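Belleck Street Tenants Association
Minutes, 2022-09-14

Chair: Inmaculada Mateos
Notes: Vega Garrido

Minutes of the last meeting were approved with one correction. The bike room key deposit is refundable.

1. Water shutoffs
Management has set two more shutoffs for the riser work. Tenants on the upper floors said the last notice was taped up the same morning. Inmaculada will ask for 4 days' notice in writing. Unit 57 still has low pressure in the kitchen and has sent in a second request.

2. Laundry room
Virkico came out and replaced one door seal. The second dryer still stops early. Vega has the ticket number and will call again. A motion to ask for a refund of lost card balances passed.

3. Money
Balance is $1000 before bills. The Binditz invoice for the courtyard lights is $700. Motion to pay it passed. One member asked that we get two quotes next time, and this will be done. 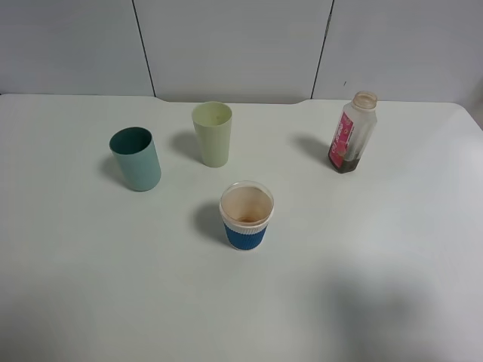

4. Trash and recycling
The hauler left tags on the blue bins again. Most of the trouble is food waste and cups. Paper coffee cups go in the trash on our route, lid or no lid. Small plastic bottles go in the blue bin, emptied. Plastic tumblers are not accepted at all, so please keep them or give them away. Vega will put this on a sheet by the chute on each floor.

5. Other
Hallway heat was put off to the November meeting.

Adjourned 8:40 p.m.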